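Keeping the Reels Running: A Conversation with the Head Projectionist at the Clotton

The Clotton Film Center has presented repertory and archival programs in its main house for most of its existence, and it remains one of a small number of regional venues equipped to show prints on film. As the center prepares for its October season, the editors of this newsletter met with the head projectionist to discuss the work of the booth, the state of the print collection, and the training of new staff. The conversation took place shortly before an evening show and has been edited for length.

The projectionist joined the center in 2000, having worked previously in a commercial multiplex. The booth then held two 35mm machines in regular use, and changeovers were made by hand at every show.

"I was hired to cover matinees," the projectionist recalled. "The understanding was that I would stay through the summer. By the fall I had been given the keys to the print room, and after that it did not occur to anyone to ask when I was leaving."

The changeover system remains in place. Although many theaters moved to platters, which allow an entire feature to be joined and run from a single machine, the center kept its pair of projectors. Archives that lend prints generally require it.

"An archive wants its reels back in the condition they left in," the projectionist said. "If you cut the leaders off and splice the reels together, you have taken frames away from every reel, and the next house takes a few more. I have had prints on the bench where the last line of a scene was gone. The audience would hear half a sentence and then be in another room."

Every print that arrives is inspected on a rewind bench before it is shown. The projectionist described the process as slow and said that a two-hour feature can occupy most of a working day if the edges are damaged. Splices are checked by touch, and a written report is prepared for each reel. The reports are kept in the office in the order in which they were completed, a practice the projectionist inherited and has seen no reason to change.

The print collection

The center's own holdings stand at 1416 titles, of which the greater part are short subjects. The largest single group came from the Hodberg Film Society when that organization closed its screening room. The Hodberg material included travel films, newsreels, and a number of local productions for which no other copy has been located.

"There were cans with the wrong title, cans with two titles, and cans with no title," the projectionist said. "One was marked as a cartoon and turned out to be a dairy company's film on bottle washing. We have shown it twice. People ask for it."

Of the Hodberg prints, 124 have been set aside for signs of vinegar syndrome, the chemical breakdown of acetate film. They are stored apart from the rest in a cooler room, and the projectionist checks them with test strips through the year. Copying all of them is beyond the present budget. The choice of which to copy first is made jointly by the booth and the programming office, and the projectionist acknowledged that the two do not always agree.

"Programming would like the features. I understand that. But the features exist elsewhere, in better condition than ours. The parade film does not exist elsewhere. I make that argument every year, and some years I win it." 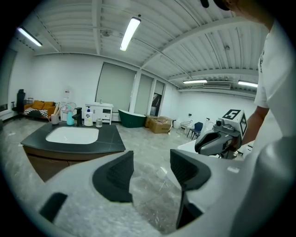
Sound and equipment

The center's silent programs are presented with live music at the piano. For sound prints, the booth relies on a reader system supplied by Liapis, which was installed to replace an older set of exciter lamps. The projectionist supported the change but kept the lamps.

"The new readers are quieter and need less attention. There are still prints with tracks that sound thin on them, usually older ones, and for those I would like to have the lamps within reach. I have been told they take up a shelf. They do take up a shelf."

Replacement parts are a continuing concern. Belts and gears for the projectors are ordered through Drivetti, a small firm that machines them in limited runs, and delivery can take several months. The booth keeps spares of the parts that wear fastest. A third projector, bought from a closed theater, is held in the basement for parts and has already supplied a lens turret and a set of rollers.

Training

The center accepts 3 trainees each year. They begin at the rewind bench and do not run a public show until they have completed a full season of inspections. The projectionist considers this period appropriate.

"They want to be at the machine, and so did I. But the machine is the easy part to learn. You can teach a changeover in an afternoon. Knowing by the feel of the edge that reel four is going to give you trouble takes a good deal longer."

Asked which film had been the most satisfying to show, the projectionist declined to name one, but spoke at some length about a nitrate-era musical shown from a safety print, with color that had held up unusually well. Roughly half the seats were filled. A couple in the back row stayed for the second show and asked at the box office whether it would be the same print.

The October season opens with a program of shorts drawn from the Hodberg collection, followed by a series of features on loan. Doors open at 6:30 p.m. for all evening shows, and booth tours are available by request at the box office.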